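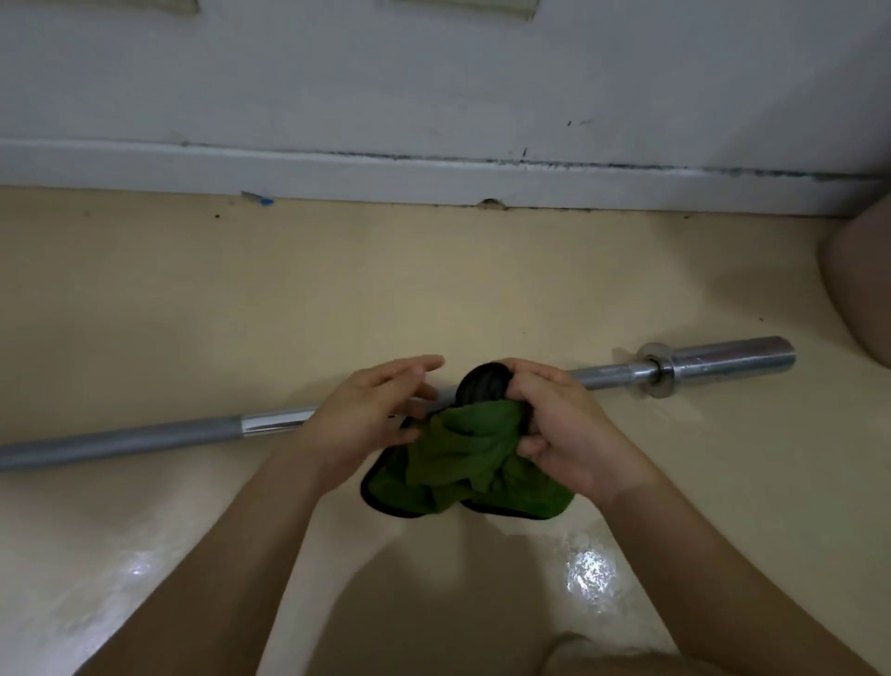
Davi Sarkau
Técnico de manutenção predial

Como refazer a junta entre rodapé e parede

A junta superior do rodapé acumula pó e, em paredes frias ou pouco ventiladas, também bolor. Pintar sobre a sujidade não resolve: a tinta perde aderência e a linha escura reaparece. O procedimento seguinte aplica-se a rodapés pintados, de madeira ou MDF, com parede de reboco ou gesso cartonado.

Material

Espátula estreita, x-ato, escova de nylon, aspirador com bocal fino, detergente neutro, produto antifúngico, mastique acrílico pintável, fita de pintor, lixa de grão 120.

Preparação

Afaste os móveis 50 cm da parede. Aspire a junta em seco antes de usar qualquer líquido. Corte o mastique antigo com o x-ato, pela parede e depois pelo rodapé, e retire o cordão com a espátula.

Limpeza

Escove com água e detergente. Nas zonas com pontos negros aplique o antifúngico, deixe atuar 20 minutos e passe um pano húmido. Nunca misture o produto com lixívia ou amoníaco. Deixe secar até ao dia seguinte, com a janela aberta.

Falhas no rodapé

Lascas junto ao pavimento enchem-se com betume de madeira, em camadas de 2 mm no máximo. Lixe depois de seco. Se o material estiver mole ou inchado, substitua o troço - o betume não segura em MDF degradado.

Selagem

Cole fita acima e abaixo da junta. Corte a cânula em bisel, aplique um cordão contínuo e alise com o dedo molhado. Retire a fita com o mastique ainda fresco. Uso o Toveck 126 branco, mas qualquer acrílico pintável serve. O silicone comum não aceita tinta.

Respeite o tempo de cura da embalagem antes de pintar. Duas demãos finas de esmalte aquoso no rodapé, a segunda após secagem completa da primeira.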